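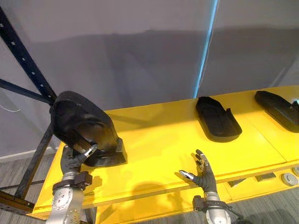

Milovan meint, der Wind im dritten Akt klingt ab der Mitte vom Parkett wie ein Staubsauger, und er möchte lieber gar keinen Wind haben als diesen. Er war gestern bei der Probe oben auf dem Rang und danach unten, und an beiden Stellen war es nach seiner Meinung gleich schlecht.

Werkstatt > Notizbuch > Bühnengeräusche > Hirnar

Aktuelles Spielplan Werkstatt Archiv Kontakt

29. Februar 2024

Windmaschine, zweiter Versuch. Ich schreibe es auf, solange ich es noch im Ohr habe.

Stand: Trommel mit Holzlatten, darüber das Segeltuch, auf einer Seite am Boden festgemacht, auf der anderen Seite frei und mit einer Leiste beschwert. Kurbel rechts. Das alte Tuch haben wir aus dem Lager in Barent bekommen, es war 200 cm lang und an zwei Stellen sehr dünn geworden. Das neue Tuch ist dichter gewebt. Ich hatte gedacht, dichter ist besser. Das stimmt nicht für die tiefen Töne. Mit dem dichten Tuch bekommt man ein gleichmäßiges Rauschen, aber kein Heulen, wenn man schneller dreht. Darum der Staubsauger.

Probiert am Vormittag, mit Danica an der Kurbel:

- Leiste abgenommen, Tuch mit der Hand gespannt. Das Heulen kommt sofort, aber der Arm wird nach zwei Minuten müde und der Akt dauert 20.
- Leiste wieder dran, dafür das Tuch schräg über die Trommel gelegt. Besser. Der Ton steigt beim Beschleunigen und fällt langsam wieder. Leider wandert das Tuch zur Seite und muss man es jedes Mal zurückziehen.
- Kanten der Latten mit Kolophonium eingerieben. Sehr laut, quietscht. Wieder abgewischt.

Borislav hat mir die Stelle in dem alten Regiebuch von Badawi gezeigt, wo steht: »Wind erst hören, wenn sie den Brief faltet.« Es steht nicht dabei, wie laut. In der Aufführung damals war das Haus kleiner, unser Saal hat 409 Plätze und eine Holzdecke, die viel schluckt. Ich glaube, wir müssen die Maschine von der Hinterbühne nach vorne holen, in die linke Gasse, und dort auf Filz stellen. Der Filz deshalb, weil man sonst im Boden das Klopfen der Achse spürt, besonders die Souffleuse.

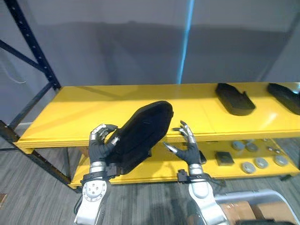 Schwarzes Teil am oberen Boden vom gelben Regal.

Nachmittag: Costel hat für die Achse neue Lager aus Hartholz gedreht, mit Talg geschmiert. Das Klopfen ist kleiner, aber noch nicht weg. Er sagt, die Achse selbst ist krumm, man soll sie nicht mehr richten, sondern ersetzen. Ich frage bei Brornorura, ob sie so eine Länge liefern können. Wenn nicht, dann schneiden wir ein Rohr.

Donnerblech hängt jetzt frei an zwei Seilen und hat keinen Kontakt mehr mit der Mauer. Der Unterschied ist groß, der Nachklang ist fast doppelt so lang. Zane wünscht sich, dass der Donner nicht nach dem Blitz kommt, sondern ein wenig vorher, gegen die Natur. Mir ist das zuerst falsch vorgekommen. Bei der Probe hat es aber funktioniert, die Schauspielerin dreht den Kopf und dann erst wird es hell. Im Buch notiert als Zeichen 5.

Für den Regen nehmen wir weiter die getrockneten Erbsen im flachen Sieb. Mit Reis klingt es zu fein, das hört man hinten nicht.

Noch zu tun:
Tuch mit offenerer Webung suchen, Danica kennt einen Segelmacher.
Führung für das Tuch an beiden Enden der Trommel, vielleicht nur ein Rand aus Sperrholz.
Die Kurbel mit Leder umwickeln, sie klappert am Anschlag.
Mit Milovan den Weg in der linken Gasse ansehen, dort steht im Umbau der Schrank.

Bis Mai muss alles auch für das Gastspiel zerlegbar sein. Die Trommel passt im Moment nicht durch die Tür vom Transporter, ich habe sie zweimal gemessen. Costel misst morgen noch einmal.

Teilen (5) Kommentare (20)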